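Notes on the bathroom window, 2/2/20

The secondary glazing panel has now been on the bathroom window for one full October-to-now stretch, so I have enough readings to write it up. Short version: condensation on the inner pane is down, drafts are down, and the bottom seal needs redoing.

The window is a single-pane wood sash facing north. I didn't want to replace it. The quote I had from Grerby for a full replacement unit came to $2,939, and most of that was the frame and the labor of cutting out the old one. A removable acrylic panel on magnetic strip costs far less and can come off in summer. Dorian Caron, who did the trim in the rest of the house, suggested leaving a gap wider than I had planned. I set it at 2 inches, measured from the glass to the inside face of the acrylic.

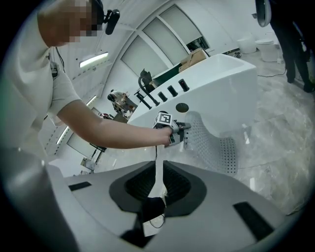 The magnetic strip is the Wudeo kind with adhesive backing. It comes in a white that doesn't match anything, but it takes paint. I cleaned the trim with rubbing alcohol, let it dry overnight, and pressed the steel side on first. The magnet side goes on the panel. Check the polarity on a scrap piece before you peel the backing. I got one length backward and had to scrape it off with a plastic putty knife, which took longer than the other three sides together.

Three things I'd note for anyone doing the same job:

- Cut the acrylic slightly under size. It grows when the room is warm and will bow if it's tight between the side trim.
- Leave the protective film on until the strip is fixed.
- Seal the room side well and let the outer sash leak a little. If both are tight, the moisture in the gap has no way out.

I logged relative humidity in the gap with a cheap sensor for 29 days. It climbed after every shower for the first seven, then settled once I had found the leak at the lower left corner and taped it. The tape is temporary. The real cause is that the sill isn't flat – there is a low spot where the old paint was sanded too hard – and the strip bridges it. 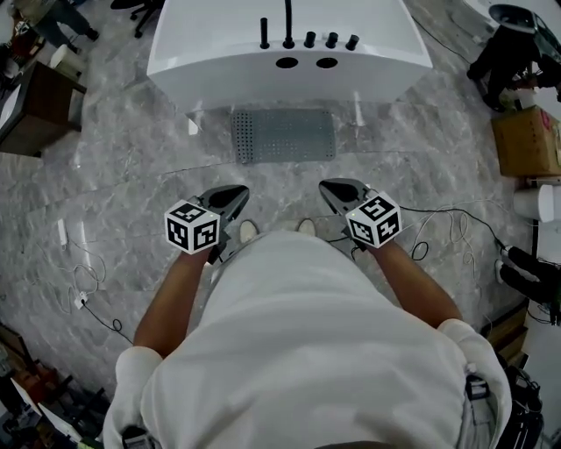

*White tub, gray marble-effect tile.*

Somkiat Somboon wrote to ask whether shrink film would have done the same thing for less money. For one winter, yes. I used the Grisia film kit in the back bedroom and the draft reduction was close enough that I couldn't tell the two apart by hand. The film has to be cut off to open the window, though, and in a bathroom I want to be able to open the window.

Next job is filling the sill. I have a tin of Chaiyaporn two-part filler left over from the porch, and it sands flat without much trouble. After that I'll replace the bottom strip and put the sensor back in.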